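Sorters Wanted: Small Drawers, Large Floor

Gallagher is looking for 6 people to help us put small things into small drawers. Posted Tue 5 December. Sessions run through February, in the Cunesen room on the ground floor.

If you have ever reorganized a friend's junk drawer while they were out of the kitchen, please keep reading. The Zurkari project is a study of how people use those see-through desktop organizers that everyone buys in January and has stuffed with dead batteries by spring. We would like to know which drawer you open first, where you put the things that don't belong anywhere, and how long you put up with a tray that sticks.

The room is plain on purpose. You get a table, a smoky plastic box of the kind that shows your mess in a flattering brown tint, and a great deal of pale floor.

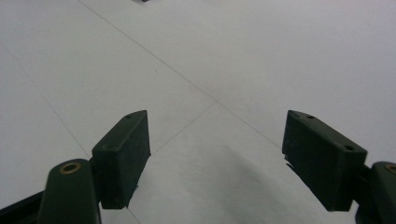 Things get dropped, so wear something you can kneel in. Paper clips travel farther than you would think, and Lourenço Barros, who runs the sessions, has opinions about people who nudge them under furniture with a shoe.

What you would be doing

Each visit lasts 27 minutes. You'll be handed a mixed pile of small items and asked to find homes for them, then asked to get some of them out again. The second part is where friendships with one's own filing system tend to end. You'll be working with tinted drawers, so you can see there is something in there without quite seeing what.

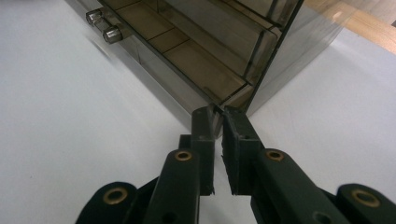
Who we want

Anyone over 18 with patience and a free afternoon. Tidy people are welcome. Untidy people are very welcome, as we already have a waiting list of the other kind. You should be comfortable standing at a table and using both hands. No experience with stationery is required, and please don't send us pictures of your spice rack.

What you get

A Fuvley gift card after your last visit, coffee that has improved lately, and a desk organizer to take home and neglect. We ask for 4 visits in all, spread over 14 days if you can manage it.

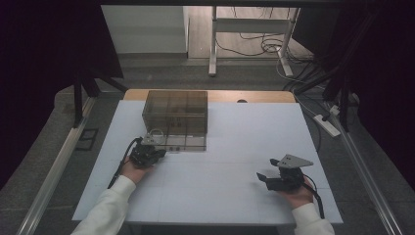
Photo: Zurkari project / Gallagher

How to apply

Write to Shaohua Yuan at the Gallagher front desk with your name, the afternoons you're free, and one sentence on the worst drawer in your home. The sentence does count. Short answers are fine, and so is "all of them," though we've had that one.

Places are filled as replies come in. If you don't hear from us within 14 days, your note is probably in a drawer, and you're welcome to ask again.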